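*October – notes on looking after a wooden table, mostly learned by not doing it*

Our dining table cost $735 and has since absorbed a good deal more in oil, rags and regret. What follows is what works on an oiled or waxed top. If yours is lacquered, skip the oiling part and go and enjoy your life.

## Daily wiping

Damp cloth, well wrung, then a dry one straight after. Go with the grain. Dish soap is fine if you use a drop; my brother-in-law Lorcan Daly uses a squirt, and his table has the complexion of a tea towel.

Skip spray polish. It builds up into a grey film that you'll spend a weekend taking off with mineral spirits and the windows open.
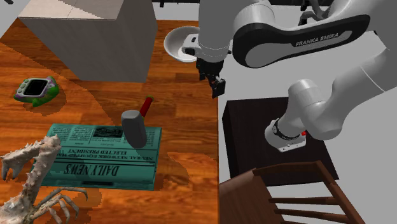

*A white bowl near the table's edge. Felt dots on the base save scratches.*

## White rings

A white ring is moisture in the finish and usually comes out. Lay a dry cotton cloth over it and press with a warm iron, no steam, for a few seconds. Lift, look, repeat. Black rings have gone down into the wood, and at that point you own either a sander or a tablecloth.

## Sanding and oiling

Once a year is plenty, whatever the tin says.

- Wash and let it dry overnight.
- Sand lightly by hand, 240 grit, with the grain. Cross-grain scratches hide until the oil goes on, then introduce themselves to your guests.
- Wipe on a thin coat of oil. Wait 20 minutes and wipe off everything you can.
- Spread the oily rags flat outdoors to dry before you bin them. Balled up, they can catch fire – I'm not being colourful.
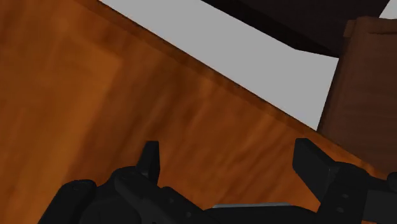 *Streaky grain, amber through to deep brown.*

I've used Ravn and Ferner oils and can't tell them apart except by price. Biltik wax smells better than either and shows every fingerprint.

## Big dinners

Seafood is the real test. Shell is rough, lemon juice dulls oil, and butter gets everywhere. Put down a cloth or a board, and wipe up lemon before you sit down to argue about who gets the claws.
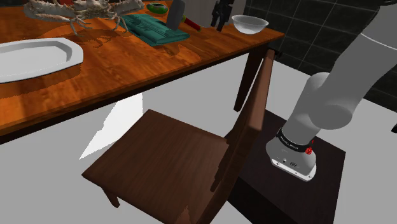
*Crab and a white platter on the table.*

For the smell afterward, wipe with one part white vinegar to ten parts water, then dry. Leave the window open until bedtime.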